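Clevport Household Textile Survey – Data Card

4 min read
Print | E-mail

Summary

The Clevport Household Textile Survey records how residents of Clevport and Purnley keep, mend and discard clothing and household linen. It contains 900 item records drawn from 234 households. The tables are issued as plain comma-separated files with one header row.

Contents

- households.csv – household size, type of dwelling, district
- items.csv – item type, main fiber, age in years, condition on a scale of 1 to 9
- repairs.csv – repair type, who carried it out, cost to the household

The three tables are joined on the household number. Item numbers are not reused between releases.

Collection

Interviews were conducted in person under the direction of Selma Krasniqi. Each household was visited by 2 interviewers, who entered answers on a paper form. Forms were keyed at the Sekano office and checked against the originals by Živko Obradović. Fiber content was taken from the sewn-in label where one was present; otherwise the field reads "unknown" – it was never estimated by touch.

Known limitations

Purnley is under-represented, and rented dwellings there especially so. Repair costs were given from memory and should be treated with caution. Roughly a tenth of the items have no recorded age.

Changes in this release

The February release corrects the district codes and merges the categories "darned" and "hand-stitched." Users comparing it with earlier releases should apply the same merge.

- Small articles, including pouches and purses, are coded under "other" in items.csv.
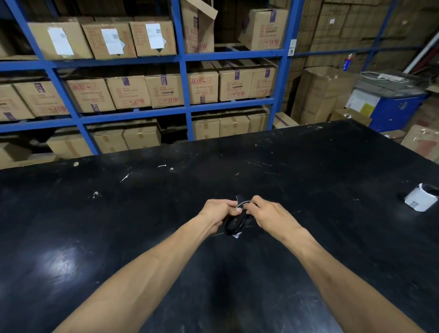 Terms of use and contact

The data may be used for teaching and research with acknowledgment of the survey. Requests for the paper forms should be addressed to Vanderleia Paiva, and reports of errors to Todor Jurić.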